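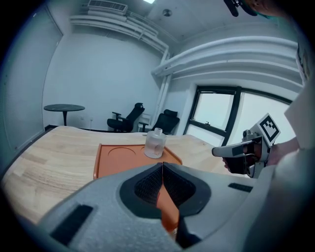

Figure 2. Orange tray with two shallow round recesses. Small frosted glass bottle with a clear stopper-like top standing on the right-hand one.

4.2 Recess, drawer, flat top: where small things end up

Section 4.1 dealt with how long people took to clear the table. This one deals with where the things went. Short version: shape of the holder matters more than we expected, size of the object matters less, and the instructions hardly matter at all. Details follow, plus a couple of loose ends we did not have time to chase.

We coded 1,931 placements by 23 participants. A placement = an object let go of and left alone until the next object was picked up. Anything nudged afterward was coded as an adjustment and kept in a separate column (see 4.3). Objects were small, everyday, table-sized: bottles, cups, sticks, lids. The holders were of three kinds. A tray, with a raised rim and round recesses. A box with a drawer. And the flat top of the box, which we didn't plan as a holder at all but which participants treated as one from the first session on, so it got its own code.

Recesses. A shallow recess attracts round-bottomed things. No surprise. What did surprise us is how strong the pull is even when the fit is poor. Bottles narrower than the recess still went in, usually off-center, and people left them off-center. When both recesses were free the right one filled first for most participants, left-handers included. We don't have a good account of that. Possibly it is only the side from which the objects were handed over, which we kept constant and in hindsight should not have. The pilot at Lernside swapped sides halfway and found a weaker preference, but the pilot tray was a different one with deeper wells, so the two can't really be compared.

The rim does something too. Long objects that do not suit a round recess were laid along the rim, touching it, parallel to it. Su-chen Mok calls this "parking against the curb" in her coding notes and the name stuck, so code RIM-P in the tables is that. It was rare at the start of a session and common by the end. Sticks mostly. Once in a while a lid, leaned.

Flat ground inside the tray (neither recess nor rim) was used least of all. People seem to read a tray with recesses as a tray for two things, and once the two are in, the tray is full as far as they are concerned. Plenty of space left, no takers. Extra items went outside the tray, on the bare wood next to it.

The drawer. Harder to summarize. A drawer has to be opened, and the cost of opening it shows up in the data in a lumpy way: people who opened it early used it a lot, people who had not opened it by the middle of the session mostly never did. So the average is useless here and we give the split instead (Table 5). Among early openers the drawer took nearly all of the sticks. Sticks go in at an angle and stay at an angle. We had a code for "straightened after placing" and dropped it in the end, too few cases. Closing the drawer was left up to the participant, and many did not, espescially if they thought something else might be coming.
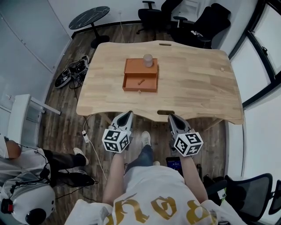 The top of the box then becomes the interesting surface. With the drawer open it is the nearest raised flat spot, and upright things collect there: cups above all. They went toward the back, often into a corner, well clear of the drawer front. Asked why, participants said they didn't want to knock it over when pushing the drawer in. That answer came from people who never did push it in, so we take it as a general habit of keeping the moving part clear – nothing to do with the plan for that particular drawer.

Nobody put a cup inside the drawer unless told to. When told to, they did it, and several asked if it was all right to leave it open.

The table itself. Should be mentioned since it steered things more than we wanted. The wood is light and the grain runs sideways, and we had worried that people would line objects up with it. No sign of this in the coding. The oval cable slots in the edges were a different story. The table has one at the near edge, in front of the person, and another at the far edge, and almost everyone kept small things away from both. Sticks in particular. One participant laid a stick across the near slot, looked at it, and moved it to the tray. In effect the usable area shrinks to the middle of the table, and the distances in Table 6 should be read with that in mind. A table without slots would be better. The Stistton room has one, we only got the booking for the last sessions, and those are reported separately in the appendix.

Instructions. Three wordings were used: "tidy up," "put these away," and "make some room." The first two gave the same pattern within noise. "Make some room" gave more stacking and more drawer use, but the effect is carried by a handful of people and we would not lean on it. In a rerun of 300 placements with the wordings shuffled within session the difference got smaller again.

Coding agreement was good for holder (tray / drawer / top / bare table) and only fair for position inside the holder. Most of the disagreements were on what counts as the corner of the box top. We settled on the outer third in both directions. Earlier drafts used the outer quarter, so anyone comparing with the Veres report needs to recode before lining up the numbers.

Loose ends. First, color. The tray is orange and the box is an orange-brown, and some participants grouped orange objects with them regardless of shape. An orange stick goes into an orange-ish drawer and it is hard to say what drove it. We have no neutral-colored set to check against. Second, the bottles. A frosted bottle and a translucent cup look like different kinds of thing to people – bottles got treated as something to display, cups as something in use – and this may be inflating the recess effect, since most of our bottles were frosted. Third, order. Objects came in a fixed order through the first block and a random one after. Block one is left in for holder choice and left out for position. Should have been random throughout, it wasn't.

Section 4.3 picks up the adjustments, including the cases where a bottle was moved from one recess to the other.

Contact: Flernent Working Papers, editorial office | © Flernent | Back to top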